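Notebook, small parts storage, November
Orange bins, second go at sorting
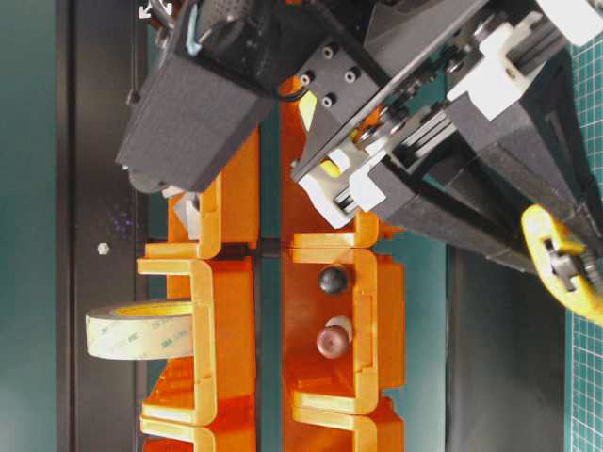
I came in at 8 with coffee and a bag of odds and ends from the Welanov job, and I'm so glad I finally started on this! The open fronts are the best part of these bins. You can reach straight in without unstacking anything, and a quick glance tells you when something has wandered into the wrong place. The old lidded tubs never gave us that (and half the lids had gone missing anyway).

Rule for now: one kind of thing per bin, and if it doesn't have a bin it goes in the tray by the sink until Friday-type cleanup. Masking tape gets its own bin. I know it feels like a waste of a good bin, but we reach for tape more than anything else in here, and I would love to stop finding it on the windowsill. Balls go in a bin too. They roll, they end up under the cabinet, and then someone is on the floor with a ruler.

Stacking two columns side by side works much better than the single tall one I tried before. The tall one leaned. I had it against the wall with a wedge of cardboard and it still leaned — very annoying, and the top bin was too high for small things.

Labels: tried the paper ones from the Anasport order first. They curl at the corners after a day of being handled. Masking tape and a fat marker looks worse and sticks better, so that's what I'm going with. Write big. Write on the front lip, left side, so that the words don't get hidden by a thumb.

Budget check, before I forget: 92 left in the storage line. Enough for a few more bins if Mfaume still has the same size. Need to measure the lip first, as their newer ones might not lock into ours.

Screws are the next headache. The M3s come in lengths 20 and 40 and they have been living together in one jar for ages. I sorted a handful over lunch and it was weirdly fun. Going to put the long ones low and the short ones above them, then see if anyone mixes them up again.

To do
Measure front lip, compare with the Mfaume sheet
Move the Aretti spares out of the shoe box
New marker, the black one is nearly dry
Ask at the next meeting if people want the tape higher or lower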